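Workshop notes: storing a car over winter
August | By Mojtaba Esfahani

Owners of the Roline 200 coupé should book winter storage before the end of the month. Zillodside has 26 bays, eight of them heated. Tyres go in at 3 psi above the road setting, and the battery stays on a Drotident charger throughout. Fuel should be fresh – a full tank leaves less room for damp air.
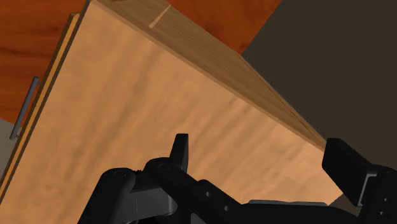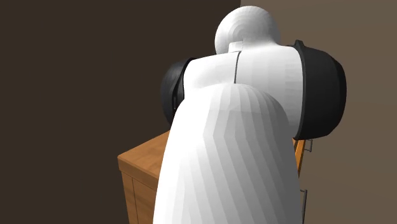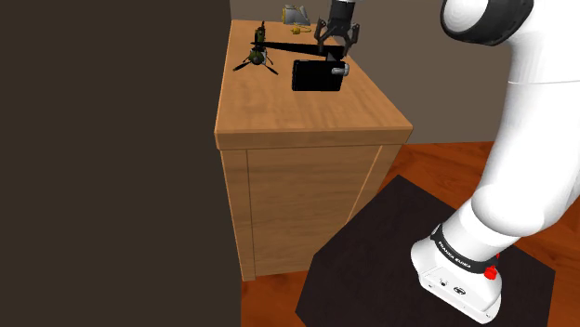 Dashboard veneer on the older Roline cars needs its own check before the cover goes on. Lacquer tends to crack first along the glue line, and a lamp held low across the surface will show it. Any replacement piece should be matched for grain as well as colour. The darker streaks across the pale tan panel in the first picture are the sort of figure that looks wrong beside a plain door capping. Saxena can supply matched sets to order.

Contact the workshop desk | © Zillodside Motor Storage | Back to top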